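Reading time: 5 min

Catis planner learns to ask for a second look

8 February 2024

Robots that tidy up after people have a habit of making one plan and sticking to it, even when the slipper they were going for has been nudged by the dog. A new release of Catis, the open planning software looked after by a small team at Purkeck, goes after exactly that problem, and after a week of reading the notes and poking at the code I'm rather excited about it.

The release went up this morning. The big change is something the team calls the second look. Up to now, Catis built a picture of the room from the head camera, chose a grasp, worked out a path for the arm and then ran the whole thing from start to finish. If the view from the wrist disagreed with the view from the head, the head won. In the new version the planner stops short of the object, compares the two views, and can throw away the last part of its plan and write a new one without starting again from scratch.

That last bit matters a great deal. Starting again is slow, and it looks slow too - anyone who has watched a home robot freeze over a sock will know the feeling. Eliseo Zepeda, who wrote most of the new code, told me the old version needed 890 milliseconds to replan a reach to a low shelf. The new one keeps the part of the path that is still good and redoes the end of it, and the same reach now takes 96.

"We were rebuilding the entire house to move one door," Zepeda said. "The arm was already in the right area. All we needed was a better idea of the last few centimetres, and the wrist camera was sitting there with the answer."

The second look only works if the software knows how far to trust each camera, and this is where it gets fun. A head camera sees the whole room but loses the object behind the robot's own hand just when it matters most. A wrist camera sees the fingers beautifully and very little else. Catis now gives every patch of each view a trust score, which falls when the robot's own body is in the way. The body is drawn in from the joint angles, so the planner knows in advance which bits of the view it is about to block with its own thumb.

Floors get special treatment as well. Streaky carpet tiles have been a nuisance for depth software for years, with the stripes read as edges or, worse, as thin objects lying on the ground. Heriberto Arriaga spent most of last May on this and the answer he came up with is pleasingly plain: the planner fits one flat floor first, then asks for evidence from both cameras before it will believe in anything lower than a finger's width. Clear plastic is still hard. Arriaga puts it at the top of his list for the next version and would love to hear from people with good test recordings.

There's a new viewer, too, called Dorix. It plays back a run with the head view, the wrist view and the plan side by side, and you can drag a slider to see what the planner believed at any moment. I lost most of an evening to it (no regrets!). You can click on a hand and see which joint limit is shaping the path, or switch off one camera and watch the plan change. For anyone teaching this stuff, I think Dorix may end up being the bit that people remember.

The download comes with 638 recorded reaches, all of them from a humanoid with two many-fingered hands, working in furnished rooms. Shelves, shoe racks, bins, low tables: everyday things at awkward heights. Each recording has the joint angles and the camera views lined up in time, which is fiddly work and a very generous thing to give away.

The recordings have views from the head and from the hand, in a room with streaky grey carpet:

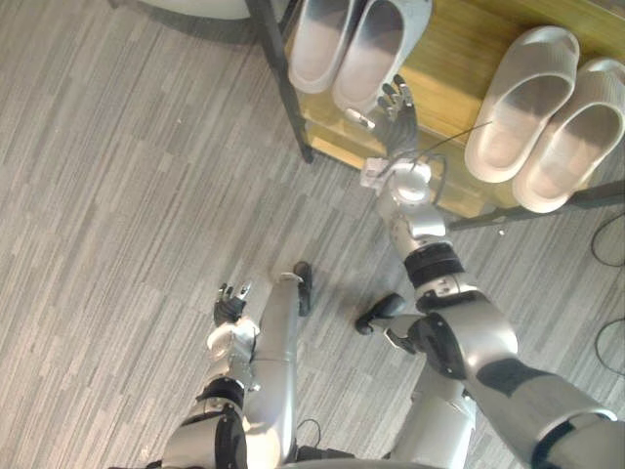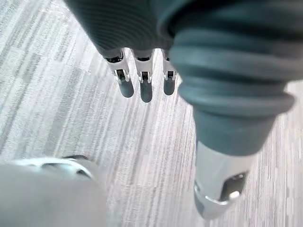
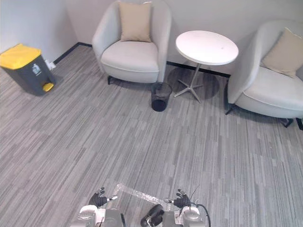
What you need to run it

Catis will run on an ordinary desktop with a decent graphics card, and the recorded reaches play back on a laptop with no robot attached. The planner itself wants joint angles at 60 readings a second or better. Below that the drawn-in body starts to lag behind the real one and the trust scores go a bit strange, so check your feed before you file a bug.

Existing users should know that the old settings file won't load. There is a small script that converts it, and it worked first time on the two I tried, though it dropped my comments. Hand models need to be exported again with the fingertip shapes included. If you skip that step the planner falls back to treating the hand as a ball, and it will be very shy of shelves.

Support for grippers with two flat fingers is in the code but switched off. Macario Meléndez, who runs the Esquivel test bench that checks each build overnight, said it passes the easy reaches and gets muddled when the object is wider than the opening. He would sooner leave it off until the planner can say "no, that won't fit" in a sensible way.

The next release is planned for May, with the clear plastic work and, if there is time, plans that use both arms at once. At the moment Catis moves one arm and keeps the other out of the way, and it does that job tidily. Getting two hands to share a narrow shelf is a much bigger puzzle, and Zepeda already has a branch open for it. It doesn't compile yet.

Shared 96 times | 4 comments

Comments

Gonçalo Caldeira
Been waiting for this one. We had a nasty case where the forearm hid the object for the last third of the reach and the planner just carried on as if it had never existed. Does the trust score take cables into account, or only the rigid parts of the arm?

Heriberto Arriaga
Only the rigid parts for now, Gonçalo. You can add a padding value per link, and I'd set it fairly high on the forearm if you've got loose cable there. Proper cable shapes would be lovely but they move about so much that I haven't found a cheap way to do it.

Ulises Navarrete
Dorix is brilliant. One small moan: the slider jumps back to the start when you resize the window. Also the conversion script ate my comments as well, so keep a copy of the old file somewhere.

Gonçalo Caldeira
Thanks Heriberto, will try the padding tonight. I have a few recordings with clear packaging on the floor if they're any use to you, where should I send them?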